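10/25/22
Posted by: market access desk

Re: [devices-trade] Clurkadora tender, what changed

Quick one between calls, sorry for the fragments.

Went through the revised Clurkadora tender papers last night. Most of it is the same as the August draft. What moved:

- Bid bond now has to come from a local bank. Foreign bank guarantee only OK if counter-signed. Budget extra time for that, the counter-signing took forever on the last round.
- Ceiling price on the infusion sets dropped from 420 to 390 a carton. Delivered, duties in. So freight is on us.
- Minimum lot is 2,000 cartons, no partial lots.
- Payment terms unchanged on paper. In practice, who knows.

On the quoted question further down:

> Has anyone had a straight answer on whether the old
> registrations carry over? Our Trullarix filing is under the
> previous classification and the distributor (Petersen) says
> we're fine until renewal. The ministry page says something
> different, or at least the translated version does. I don't
> want to bid on a product we can't clear at the port. Also is
> anybody else seeing the exchange rate clause? Ours has a
> blank where the reference date should be.

Petersen is half right I think. Old registrations stay valid until they expire, but the tender wants the new class code on the bid form, and the form won't take the old one. We asked for a bridging letter. Applied in August, got it 2 weeks ago. Without the letter the bid gets kicked at the document check, before anyone even looks at price. So apply now, don't wait for renewal. And get the letter in the manufacturer's name, not the distributors, or you're stuck with that distributor for the whole contract.

Exchange rate clause: yes, blank in ours too. Sent a clarification request. My guess is they fill it with the award date, which would be bad for anybody quoting in dollars if the slide continues. We're pricing in a cushion. Not saying how much on an open list, obviously.

Other thing. Todovo pulled out of the region, or is pulling out, depends who you ask. If true that leaves a hole in the mid-price range and the hospitals will want somebody to take over the service contracts. I would be careful there. Service contracts with no spare parts stock are a good way to lose money slowly. Ask for the parts list before you ask for teh margin. 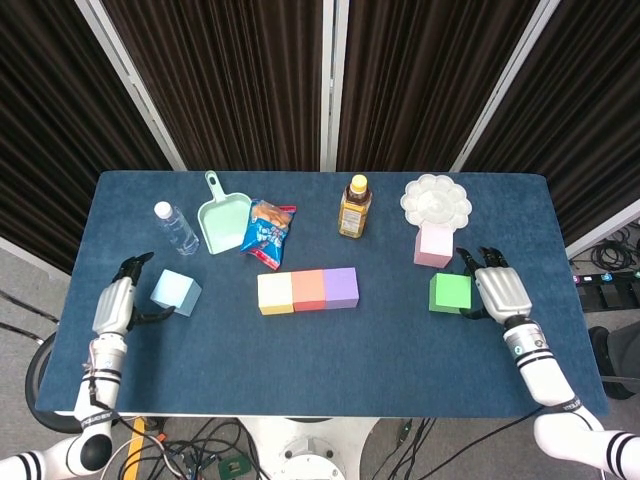 Department of Export Planning and Market Access

Still open on our side: whether the 390 ceiling gets applied to the pediatric sets as well. Text says "all sets in category," annex lists adult only. If it covers pediatric we don't bid on those, simple as that, the cost isn't there. Anyone who has it in writing please post it to the list and not just to me, I'm behind on mail.

Also if you're using the August template for the price schedule, stop. Column order changed, unit price and carton price are swaped. Easy to miss.

Will send the clarification answers when they come in.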